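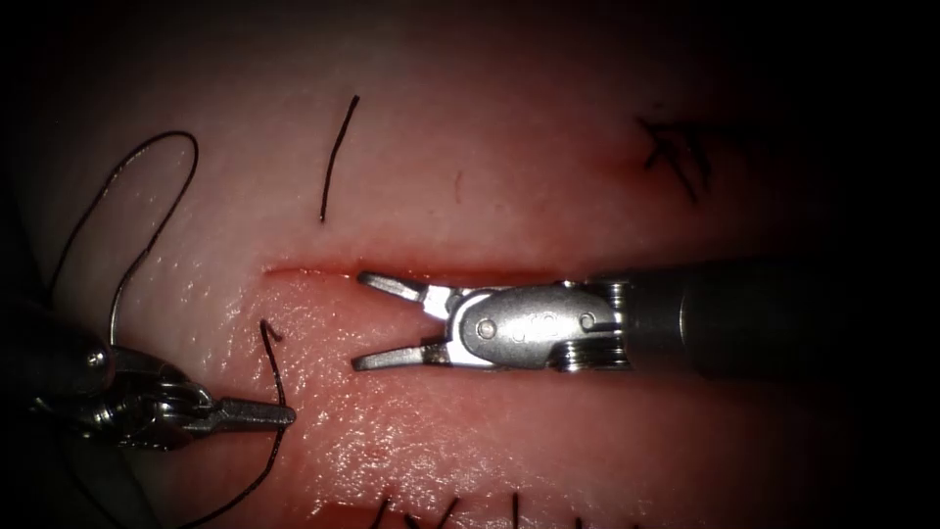 Grasper on the right, needle driver on the left, and a good bit of black suture on the practice pad.

Oct 23, 2026
By Mamta Kashyap

I have been promising to write up how I look after our suturing bench, and I keep putting it off because so much of it is wiping things and writing in a notebook. But two people have asked now, and my tea is hot, so let's go.

The bench is a two-armed setup we call Haruna (the name was on the crate it came in, and it stuck). It sits in the back room at Pader, where I've kept it running for 7 years, and it spends its days putting stitches into synthetic tissue. I don't do the stitching myself, or only badly. My part is everything that has to be right before anyone sits down at the controls, and then everything that has to be cleaned up when they leave.

I always start with the cables. All the movement at the tip of our instruments comes through thin cables running down the shaft and over little stacked pulleys, and those pulleys are where trouble begins. I hold each instrument under the lamp and turn the wrist slowly by hand, both ways, looking for a strand that has lifted or a cable riding up on the edge of its disc. You can feel it too, a sort of dry tick under your thumb. If I feel the tick, the instrument goes in the red tray and I don't argue with it. I used to argue with it! I lost a whole afternoon in December that way, coaxing a driver that wanted to be left alone, and the cable let go while one of our visitors was halfway through a knot.

Then the jaws. The grasper's are serrated on the inside, and they collect crumbs from the pads like you wouldn't believe, a kind of pink grit that packs down into the grooves. I use a soft nylon brush and warm water, then a lint-free cloth, then air. Please don't use a pin. Garba Nwankwo, who taught me this job, could spot a pin scratch from the doorway, and he would say nothing at all and just hand you the brush.

The needle driver gets one more check. I close the jaws on a piece of scrap suture and pull gently, and if the thread slides I write it down. One slide is a note, and a second one the same week means the jaws come off and a new set from Jollosance goes on. I keep a count of closings for each set as well. The driver we retired last month had 2529 against its number, and I was oddly sad to see it go.

Homing comes last. I run both arms to their stops and back, then bring the tips toward each other over the pad and watch how they meet. If one comes in low I redo the zero on that side — it takes 30 minutes when I'm patient and far longer when I'm not. Then I set the lamp so the light falls in the middle, over the cut, and angle it until the metal stops glaring at me. It never stops completely. Polished wrists will shine whatever you do.

The pads themselves I turn and reuse for as long as there's clean surface to work on. Old knots and snipped ends can stay if they're well away from the new cut, but loose thread near the wrists I pick out with tweezers, every bit, before the next run. A stray piece wound into a pulley is a miserable thing to dig out.

Next week I'm swapping the lamp bracket, and I have a box of Stestetti grease to try on the carriage rails, so I'll report back on both. If you have a better way of getting grit out of serrations, do write to me. I've tried the toothbrush.

Contact | © 2026 Mamta Kashyap | Back to top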